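Cup Handling Fault: Notes on the Suspended Sessions

June 1, 2025

Recording of the paper cup task was suspended at our Dedamura site in March, after the right-hand gripper began to close without a command. The operator was not hurt. A cup was crushed, and the session was stopped by hand.

The fault was intermittent. Our logs showed 2 unrequested closures in 800 cycles, each lasting up to 35 milliseconds before the controller corrected itself. The supplier, Cliltolo, asked for the full record and received it the same week.
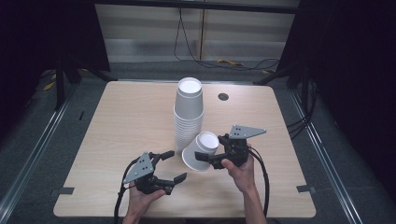
Inspection traced the fault to the cable where it enters the gripper body. Repeated bending at the wrist had worn the shielding, and the trigger signal was picking up noise. The cable is rated for 4,000 cycles – a figure we had passed without keeping a proper count.

Both cables have been replaced, and cycle counts are now entered at the end of each session. The controller also ignores any closing signal that does not match the trigger position. Suwannarat reviewed the change and asked for one more test with the stop button held by a second person. That test is still to be scheduled.

Sessions recorded before the repair remain in the Eteo archive, marked as suspect.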